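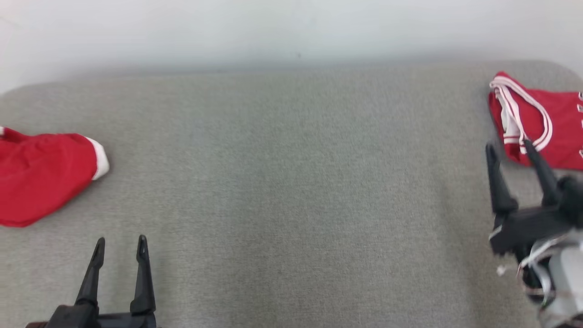

**How do I stop my booking page and my own calendar from double booking the same slot?**

Posted by brava_flalanley

Two-chair alterations place in Flalanley, called Brava. Customers book fittings online through Haslam, but regulars still call or walk in, and I put those straight in my phone calendar. Twice this month I've had two people standing there for the same 30 minutes. The calendars are supposed to be connected. Online bookings DO show up on my phone. The phone ones don't seem to block anything on the booking page. Paying for the middle plan if that matters. Don't want to turn off online booking, it's most of my fittings now.

---

**Hayley Treloar**

Your sync is one way. Haslam is writing to your phone calendar but not reading from it, so anything you type in by hand is invisible to the booking page. Go to Settings, then Calendars, and look for the switch that says "block times from this calendar". It's off unless you turn it on. Easy to miss, it's under the color picker for some reason.

Turn it on, then check these, in this order:

1. Right calendar. Most phones have three or four (personal, work, birthdays, holidays). New entries go to whichever one is set as default. If that's your personal one and Haslam is reading the work one, you'll see everything mixed together on your phone and think it's fine. It isn't.

2. Entries marked busy. All day events default to "free" on alot of phones, and free events don't block anything. Same with anything you accepted from an invite as "maybe".

3. Time zone. Open the account page AND the location page, they're separate. Mine was an hour off on one and right on the other for months.
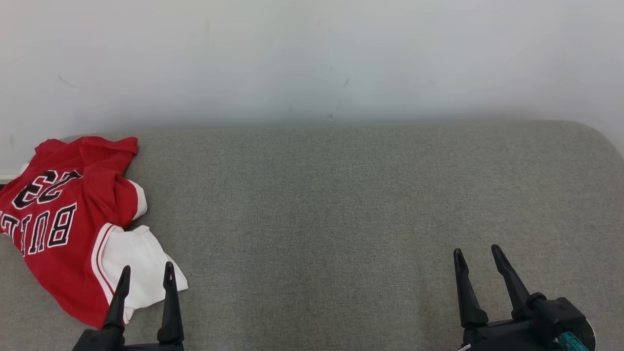 4. Buffer time. If you have 10 minutes set between fittings, that gets added to online bookings but not to the ones you type in. So a walk-in ending at 2:00 can have an online one starting at 2:00 sharp. Either make your manual entries longer or tick "apply buffer to blocked time".

5. Refresh delay. Even working properly it only checks every so often — mine takes up to 15 minutes. Someone can grab the slot online while you're still on the phone with the other person. Best fix I know is to enter phone bookings in the Haslam app directly, not in the calendar. Takes the same number of taps once you have the customer saved.

When all that's done, test it. Make a fake entry for tomorrow, wait 20 min, open your booking page in a private window and see if the slot is gone. Delete the fake one after. Don't test while logged in as owner, owners can see and book over blocked slots, so it'll look broken when it's fine.

Edited 2026-07-20: they moved the switch, it's under Calendars > Connected > Edit now.

---

**stitch219**

just get Flosis. one calendar for everything, no syncing. switched last August and haven't had a double since. moved 1829 old appointments over, took an evening

---

**brava_flalanley**

Thanks both. Switch was off. Also my phone was saving to personal, so number 1 as well. Turned on and pointed at the right one, did the private window thing and the slot dissapeared after a bit.

Not moving to Flosis right now, have 130 fittings already booked ahead and don't want to mess with the confirmation texts. Does the import keep customer phone numbers?

---

**stitch219**

keeps numbers, doesn't keep notes. export notes first

---

**oldpincushion**

Adding one thing as the switch alone didn't do it for me. If you disconnected and reconnected the calendar at any point, you can end up with the same one listed twice, one dead. Haslam may be reading the dead one. Remove both, log out, log in, add it once. Your existing bookings stay put, they live on the Haslam side.

Recurring stuff too — my "closed for lunch" repeat only blocked the first day until I deleted it and made it again. Support ticket was 3246 if anyone wants to quote it at them, they did answer, took four days. Their fix was the same, delete and remake.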